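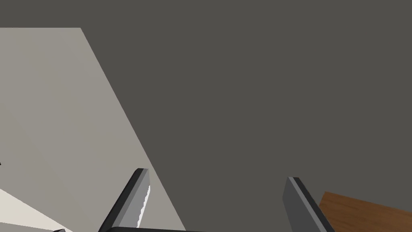

Figure 3. Rendered view with a pale surface at left and a brown wooden piece at lower right.

4. Late returns after the end of fines

4.1 Loans and reminders

The Sostia library service stopped charging fines in March, and the loans examined in this section all began after that change. There were 2206 of them, spread unevenly between the Kevent and Derik branches. Kevent is larger and has parking. Derik has a loyal readership and a bus stop that has been moved twice, each time further away.

Of these loans, 1649 came back by the due date. Staff at both branches had expected a much lower figure, and several had said so in writing before the change, which makes their comments a pleasure to reread. The old system had rested on the belief that a small daily charge was all that stood between the public and permanent ownership of the crime shelves. The returns do not support so dark a view, though neither do they suggest that borrowers have been reformed.

Renewals complicate the count. A loan renewed before its due date was treated as a single loan with a later due date, however many times this was done. One cookery book was renewed up to the limit, returned in the morning and borrowed again that afternoon on the same card. We have counted it as two loans and have tried not to think about the state of its pages.

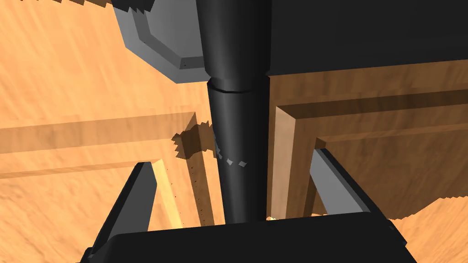 Figure 4. Rendered close view towards a wooden workspace.

Reminders went out by email 2 days before the due date. The wording was inherited from the fines period and still spoke of "avoiding charges" for the first few weeks, when there were no charges to avoid. We had hoped to compare the old wording with the new, but the branches changed it on different days and kept no note of which. What can be said is that borrowers with an email address on file returned more promptly than those without one. This may show that reminders work, or only that people who give their email address to a library are the sort who bring books back.

In 137 cases the borrower told staff that the item had already been returned. Staff then checked the shelves, and a fair number of the books were found there, having been put back without being scanned. The remainder stayed on the record as overdue — a politer word than the ones used at the desk.
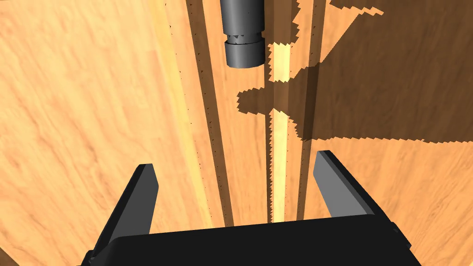 4.2 What borrowers said

Borrowers returning a late item at Kevent were offered a short form asking why. Completion was voluntary and the pencils were poor. Forgetting was the most common reason given, followed by not having finished. A smaller group blamed a member of the household, in handwriting that sometimes looked very like that of a member of the household.

Few forms mentioned fines at all. Those that did tended to come from long-standing members, some of whom offered to pay anyway and were put out to be refused. The Mathew reading group asked whether it might be fined collectively, as a matter of tradition. The request was passed upwards and no reply is on record.

We treat these answers with some care. A form handed over at the desk, by the person to whom the late book has just been surrendered, invites a certain kind of honesty and discourages others. Derik used a box by the door instead and collected fewer forms, more sweet wrappers and a complaint about the heating.
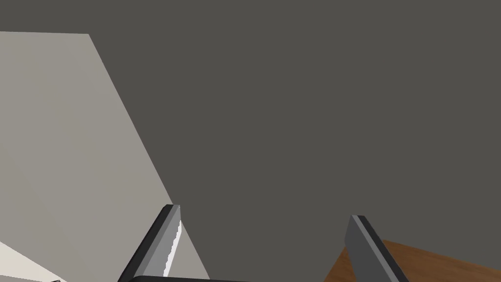
Did ending fines cause books to be returned later?

These records cannot settle it. Return dates from the fines period were kept only for items that earned a charge, so there is no full set of earlier loans to compare with the later ones.

Both branches now keep the return date for every item. A comparison between one year and the next should be possible, provided the reminder wording is left alone in the meantime.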